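Re: [Codberg list] Open day at Nestby

Wiebke Ackermann wrote:
> Did anyone get along to the open day? I'd love to hear about the grippers.

Dear Wiebke,

I did, and what a lovely afternoon it was! They had the hand-held grippers out and were working with plates – much fiddlier than I'd imagined.

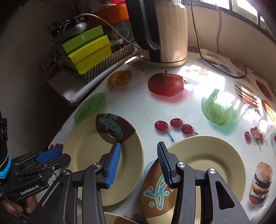 I had a turn myself and was dreadfully slow, but everyone was very patient with me. Do come to the next one in August if you can – I'd gladly share the drive.

Warmest wishes,
Purificación Villanueva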